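We use cookies to keep you signed in and measure traffic. Accept all | Manage settings

Finger pads on hand-held grippers, kitchen round 1/3 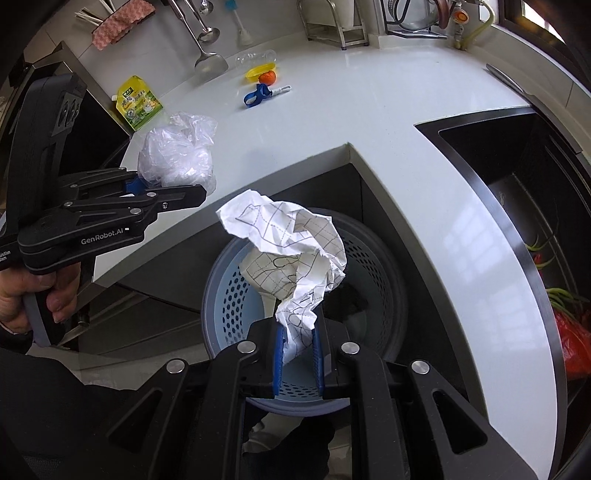 Dymphna Moynihan
End-effector test lead, Storness

Crumpled paper over a perforated basket. Blue pads on both hand-helds. Thin sheet bunches between the fingers, so the contact patch is never the same twice.

2/3 Log for August stands at 2,297 grasps. Paper and film get their own column now – lumping them in with pouches hid most of the slips.

3/3 Next: same pads on the Doltano arm, same counter, slower close. Joris Aerts wants the wrist camera tilted down first. Fine by me, but one change per run.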